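The singer behind Komska would like it known that there was no fight. There was, however, a chair, and the chair did end up on the other side of the green room at Estberg Hall, and on how it got there the two camps still disagree.

"Chairs move," he told me when I asked. "People were leaving in a hurry. I never laid a hand on anyone."

We talked for almost 18 minutes, by phone, with his publicist on the line. Twice she stepped in to say a question had "already been addressed." I went back through my notes later and couldn't find where.

What both sides accept is short. Komska and the duo Jaunzems shared a bill in January. Jaunzems came off stage late, Komska's set was trimmed to seven songs, and words were said in the corridor. By the next morning, gossip accounts had him throwing punches.

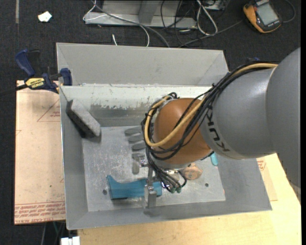

"I raised my voice," he said. "I'd do it again. You don't eat into someone else's set and then ask them for a lighter."

Jaunzems gave me a written statement of two sentences, wishing him "peace and good health." Their label, Atex, wouldn't say whether anyone had filed a complaint. It also wouldn't say there hadn't been one.

Then there is the timing. Komska has a new single out, and its chorus is about a locked dressing room door. I asked if that was a coincidence.

"I wrote it before any of this," he said. How long before? "Before."

He does sound tired of the subject – though he brought it up first – and he says the two acts have since swapped messages. I asked to see one. The publicist said those were private, and that we had time for one more question, preferably about the tour.

The tour has 13 dates. Jaunzems is on two of them.

Recent stories
Estberg Hall changes its backstage rules again
Atex drops three acts before the holidays
Review: Jaunzems play it safe
Who gets paid when a support set is cut?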